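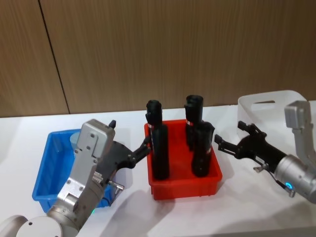

Two-arm bin cell, grippers open either side of the red bin. Head camera view.

Derkix two-arm bench kit: clear bin not found, black bottles gripped too high

Posted by Daranee Chaimongkol
Category: Bench robots > Kits and bundles

We have the Derkix two-arm kit on a trial that ends in June and I have to say by Friday whether we keep it. The job is simple sorting. Black cylindrical bottles start in the red bin, and the arms move them to the blue bin or the clear one depending on the product code. The table is white, with a wood-panelled wall behind it.

Red to blue works. I have two faults with the rest.

1. The clear bin is lost by the vision package (Anora, the version supplied with the kit) in most runs. The software either reports no bin or draws the outline well inside the real rim. It is worse when the right arm is in front of it, which is most of the time given where the bin stands.

2. The grip height on the black bottles is wrong. The bottles are not all the same height. The tall one has a ribbed cap that sits well above the rim of the bin, and the gripper tends to close on the cap. It then lifts the bottle at an angle or lets go of it. On the shorter ones it is usually fine.

I have redone the hand-eye calibration with the supplied target and the residual is inside the limit in the manual. Exposure is on auto. The lighting is the overhead room lighting plus the bar that came in the box.

Is either of these a known limit of the kit, or is it my set-up? I would prefer not to buy the depth camera upgrade to find out.

Su-bin Tak
Both are set-up, mostly. We have run the same kit since last year on a similar job.

Clear bin: do not ask Anora to find it. Transparent plastic on a white table gives it almost no edge to work with, and the wall grain shows through the sides, so the contour fit locks on to whatever it likes. Set the bin as a fixed fixture. In the cell editor, add it under Static Objects, teach the corners with the left arm and switch off detection for that object. You then need something to stop the bin moving. We use low corner stops fixed to the table. If it must be movable, put a strip of matt tape along the outside of the rim and train on the tape.

Also move the bin. If it stands behind the right gripper as seen from the head camera, no setting will help, as the view is blocked. Either bring it forward or change the right arm's waiting pose so that the wrist is parked further out before the image is taken. The waiting pose is under Motion > Home > Capture pose. It is separate from the normal home pose and by default it is a copy of it.

Exposure: take it off auto. A white table pulls the exposure down and the black bottles lose all their detail, so the cap and body become a single shape. I use a fixed shutter value of 2000 microseconds and accept that the table is blown out. Yours will differ with the lighting, but start there.

Grip height: the default is a fraction of the detected height, measured from the top. With the cap merged into the body, that puts the fingers on the cap. Change the reference to "from base" and enter a value in mm. We use 40. Check that the fingers clear the bin wall at that depth, especially for a bottle standing close to the side. If they do not clear, go in from above with the wrist turned, or use a shallower bin.

Charoen Khamphan
Buy the depth camera. We had no end of trouble without it.

Kazimír Hájek
I would not buy the depth camera for this. It does not see clear plastic reliably either, and on glossy bins it picks up reflections from the floor of the bin. We tried the Thammasiri unit and returned it.

Agree with Su-bin on the fixture and the capture pose. One correction: in the newer release, "from base" is measured from the table plane and not from the floor of the bin, so the thickness of the bin floor has to be added. It is in the release notes under item 2732, but the manual was not updated.

As for keeping the kit, the arms are good and the grippers are adequate. The documentation is poor. If your bottles change often, ask Derkix for the longer trial before you sign. They gave us one.

Daranee Chaimongkol
Thanks. Fixed exposure and "from base" are in and the tall bottle now lifts straight. I have still to make the stops for the clear bin.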